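How to fit a sheet without it popping off

Wash a new fitted sheet before its first use, as cotton can shrink. Check the pocket depth on the label against your mattress. Start at the corner hardest to reach, then do the one diagonally opposite.
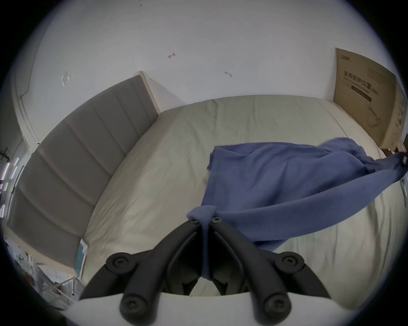 Fitted sheet on, still creased.

Pull the last two corners well under the mattress and work the creases out from the centre with flat hands.

If a corner keeps lifting, turn the sheet a quarter turn; you may have the short side on the long edge.

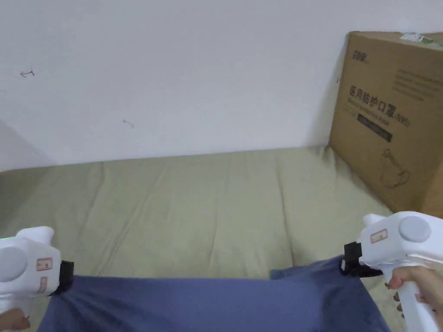
Worn elastic can be replaced. Buy 9 mm elastic and sew 53 cm across each corner, stretching as you go.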